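Andeo Adds Washable Table Linen Range for Guest Houses and Small Restaurants

Bevan, January. Andeo, a supplier of table and kitchen textiles to the hospitality trade, today announced the release of Felar, a range of woven table coverings made for daily commercial laundering. The range goes on sale through the company's trade catalog this month and replaces the Hedau line, which will be sold until stock runs out.

Felar cloths are woven from a cotton and polyester blend and finished with a double-stitched hem. The fabric is pre-shrunk before cutting. Finished cloths are supplied in square, rectangular and round shapes, and custom lengths can be ordered for banquet tables. All sizes are measured after the first wash.

The range was tested over 12 months at the company's laundry in Bevan. Sample cloths went through 400 wash and dry cycles using standard commercial detergent. Change in length at the end of the test was under two percent. Color was checked against an unwashed sample at set points during the test, and the results are listed in the product data sheet.

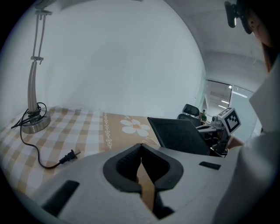 "Buyers asked us for fewer fabric weights and more consistent sizing," said Inna Kushnir, product manager for table textiles at Andeo. "Hedau was sold in several weights, and customers who reordered often received cloths that did not match the ones they had. Felar is made in one weight, and every dye lot is marked on the hem label."

The hem label also carries the size, the washing temperature and an order code. The label is sewn into the seam and can be read by the scanners used in most contract laundries.

Care instructions differ from those for Hedau. Felar cloths should be washed before first use and dried on medium heat. Chlorine bleach is not recommended for printed patterns. Stain treatment should be applied before washing, and cloths should be folded while slightly warm to limit creasing.

"Existing customers do not need to change their folding or pressing equipment," said Tatsuya Nagano, head of technical service. "The cloth runs through a flatwork ironer at the same settings as the older line."

Felar is covered by a two-year warranty against seam failure. Matching napkins and runners will follow later in the year. Trade customers can request fabric samples and the data sheet from their Andeo account contact.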